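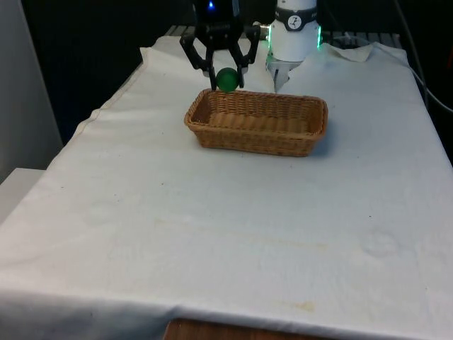

Small things get lost in a house because they never had a home to begin with, and I say that as somebody who once spent 2 evenings hunting for the key to the bread box. My cure is one catch-all per room, emptied once a week (I do mine at 8, with the radio on). It needn't be fancy! A rectangular woven basket on a table with a white cloth looks pretty enough to leave out when company comes, and it'll take a green ball as happily as the mail.

Wicker does gather crumbs and dust, so take it outside, turn it over and give it a good thump. Then go along the weave with a dry paintbrush - an old soft one is best - and wipe it down with a barely damp cloth. Let it dry in the shade for 10 hours or so before you fill it up again.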